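Review: Prurkley 3, a two-arm method for taking parts out of and putting parts into a desktop computer
By Hrvoje Perić
February

Prurkley 3 is a method for teaching a pair of robot arms to work inside a desktop computer. It comes as a code package, a set of trained weights, drawings for the parts tray, and a long paper from the group at Hjaltadóttir. I have used it for most of a month on our own bench and this is a review of what it is like to live with. I reviewed the previous release as well, and I will say where the two differ.

The claim in the paper is simple. Most systems of this kind learn a whole task from start to finish, so a mistake halfway through ruins everything after it. Prurkley splits the job into short moves (reach, line up, press, release) and trains a separate check between each one. The check looks at the camera images and the force reading at the wrist and decides whether to go on, back off, or try again. The authors say this matters most for parts that have to go in straight and need a push at the end. I agree with them, with some reservations.

What you need

You need two arms, a fixed camera that sees the whole table, and a small camera at each wrist. The package expects force readings at the gripper side of the arm. If your arm only reports motor current, the press step will run but the check after it is close to useless. I tried it both ways.

The tray drawings are good. There are slots and pockets for each kind of part, and the part poses in the software match the drawings, so once the tray is bolted down and registered you are finished with it. We had ours made by Putmont from the supplied files and nothing had to be changed. In the last release you had to enter every pocket by hand, and I lost a full day to one wrong sign.

The computer itself is a different matter. It lies on its side with the panel off, and the software needs to know where the board is. You touch off on points inside the case and the fixed camera does the rest. It worked the first time on a clean case. With cables lying across the board it took several tries, and I ended up tying them back.

How it does with cards

Cards are the strong point. The gripper holds the card upright, lifts it just above the tray, and pauses there while the wrist camera takes a look.
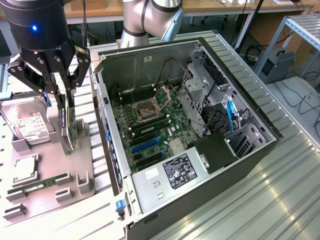
The old version would go straight down from there. This one makes a small correction first, and it is usually the right one. I ran 468 card attempts in total, counting tries that I started over because of my own mistakes. The failures I saw were nearly all of one type: the metal bracket touches the case before the card edge reaches the slot, the force goes up, and the check reads this as the card being in place. It then lets go and the card leans over. The paper mentions this in one sentence near the end. I think it deserved a section.

You can make it better by raising the force threshold for the bracket side. The setting is there, but it is in a file with no notes in it, and the value is in units I had to work out from the source.

How it does with memory

Memory modules are harder. The slots are narrow, they sit close together, and the push at the end has to be even on both ends of the module. The default behavior is to press in the middle, and on our boards that often seated one end and left the other up. There is an option to press at one end and then the other. Turn it on. It adds time to each module, but I would not run without it.

Picking the right slot was never a problem when the slots were empty. With a module already in the next slot over, the check got nervous and backed off more than it should. It did get there after a few retries, and I never saw it damage a latch.

How it does near the processor

I kept the arms away from the processor socket for the first part of the month. The pins inside are easy to bend and a board is not cheap. The package lets you draw a keep-out box, and the planner respects it. I drew mine larger than I needed and then had to shrink it, as the memory slots are right beside the socket and the gripper could not get to the nearest ones.

The method does not try to place a processor. There is a demo for opening and closing the lever, marked experimental. It opened the lever in 18 of 20 tries. The other two slid off the end of the lever without touching anything else. I did not run the closing demo on a board I cared about.

Three things I would change, in the order I would want them fixed:

1. Put notes in the settings file. Every value that matters should say what it is and what unit it uses. This would take someone an afternoon.

2. Save the images from every check, including the ones that pass. At present only failed checks are stored. When the card leaned over on me, the check had passed, so there was nothing saved to look at. I added my own logging.

3. Give the wrist view its own exposure setting. The inside of a case has dark corners and bright bare metal, and the automatic setting picks one or the other. With the gripper low over the board, the bright areas outside the case wash out, and the line-up step gets less steady if its target is on that side.
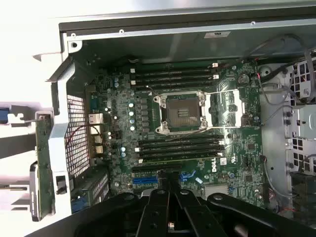 Compared with Jereck

The obvious other choice is Jereck, which learns the whole task in one piece. I used it last year on the same bench. It is faster when it works and the motion is smoother to watch. It also needs many more recorded examples, and when it goes wrong you have very little to go on. With Prurkley I could nearly always name the step that failed. For research work that is worth more to me than speed. If you only ever handle one part in one model of computer, Jereck may suit you better.

Verdict

Good tray, good card handling, fair memory handling with the right option on, and poor notes. I am keeping it on the bench. Anyone coming from the previous release should upgrade, and should redo their touch-off points when they do, as the old file loads without an error and is wrong.

Comments

tmk_bench: Same trouble here with the bracket. We filed a slight bevel on the tray slot so the card gets picked up a bit lower, and it helped some. Did you try a different grip height?

Hrvoje Perić: Only two heights. Lower was better for the lean but the fingers then came close to the slot next door. I left it at the default.

Odalys: Does the end-to-end press option work with one arm? Our second arm is out for repair.

Hrvoje Perić: Yes, one arm does both presses. You have to set the second arm to absent in the startup file or it waits for it forever.

rpw: Thanks for the warning on the old touch-off file. That explains my week.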